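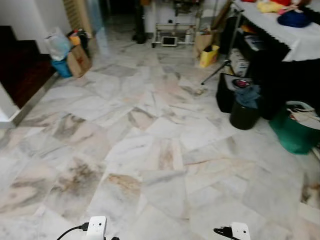 4.3 Comparing two gripper sets on the Cestel controller

Home | Set-up | Grippers | Cameras | Fault codes | Downloads

This section covers the side-by-side trial of the Risow and Avetti finger sets on a two-arm Cestel unit. Complete 4.2 (Arm homing) first. Allow 70 minutes for both sets, including the finger change.

Preparing the floor area

1. Choose a hard, level floor. Polished tile or marble is acceptable. Do not run the trial on carpet.

2. Move boxes, bags and buckets back to the walls. Furniture may stay where it is if it lies outside the reach limit set in 4.2.

3. Route the gripper cables away from the working side. Check that each connector is fully seated before power is applied.

4. Turn on the room lights and view the head camera feed. A bright patch of glare on the tile is normal. If the patch covers the spot where the test object will be placed, move the object or lower the exposure one step.

CAUTION: Keep hands and loose clothing clear of both grippers while the status lamp is amber. The arms may move without further warning.

Loading the profiles

5. On the controller, open Tools > End effector > Compare.

6. Load profile A (Risow) to the left and right arms. Do not mix finger sets between arms during a run.

7. Set the closing force limit to 400 in the Force field. The value is in controller units and applies to both profiles.

8. Press Zero with the fingers fully open and touching nothing. The encoder reading should settle at 2,534. If it does not, repeat the homing procedure.

NOTE: The Avetti fingers are longer and settle at 3,273. Zeroing one set against the reading for the other produces error E-17 on the first close command.

Checking the wrist view

9. Switch the display to the wrist camera and open the fingers. Both fingertips must be visible, with clear floor between them.

10. Bring the wrist toward a piece of low furniture and stop before contact. Edges and legs should be sharp enough to tell apart from the tile joints. Strongly veined marble can confuse the edge finder; if false edges appear, raise the Edge threshold until they clear.

11. Save a still from each wrist position for use in the comparison sheet.

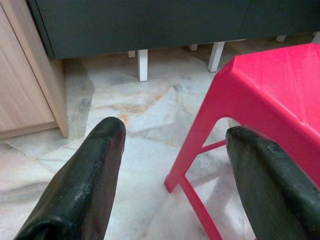

Figure 4-6. Wrist camera view, fingers apart, with pink stool at right and raised cabinet behind.

NOTE: A finger may overlap part of an object in this view. The overlap does not affect the force reading.

Running the comparison

12. Place the test object from the Yilma kit at the marked reach distance and press Start. The controller performs the full grasp cycle and writes a log.

13. Power down, change to the Avetti fingers, load profile B and repeat steps 7 to 12.

14. Open both logs in Compare and check slip, closing time and peak force. Discard any run in which the object was touched by hand.

Section prepared by Obsa Wolde. Checked by Zinash Gudeta.

Shares: 3 | Comments: 0

This site uses cookies to remember your manual version. Accept | Settings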